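Barnville Drama Fans Circle
Minutes of the June meeting

Present: Cremilda Sales (chair), Dario Costa (minutes), nine members. Apologies were received from Mr. Ebrahimi.

The meeting was opened at 7:15 p.m. The minutes of the last meeting were approved with one correction: the actor's question evening had 48 guests, not 84.

1. Brula, new season
The members discussed the first episodes. Most liked the return of the doctor's sister after so long an absence. Two members found the hospital story too slow, and they wish this to be written here. Cremilda will send our letter to the production office before the end of the month.

2. Tribute evening
It was agreed to hold an evening for the late actress who played the grandmother in Prusonum. We will show two old episodes and read messages from viewers. The hall costs 135 dollars for the evening - the piano is not included. Dario will ask if we may bring our own food.

3. Money
The account has 2000 dollars. A sum of 300 dollars was approved for printing the program and for flowers. One member voted against, because she prefers a digital program.

4. Wardrobe for the sketch
The members will play a short sketch at the tribute evening. Shoes and coats must be given to Cremilda two weeks before.

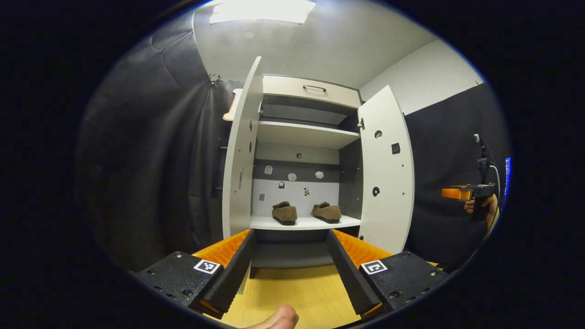

Item 4: brown suede loafers in the white cabinet.

5. Other matters
The newsletter needs a new editor. Mr. Ebrahimi was proposed in his absence and Dario will telephone him.

The meeting was closed at 8:50 p.m.

Minutes written by Dario Costa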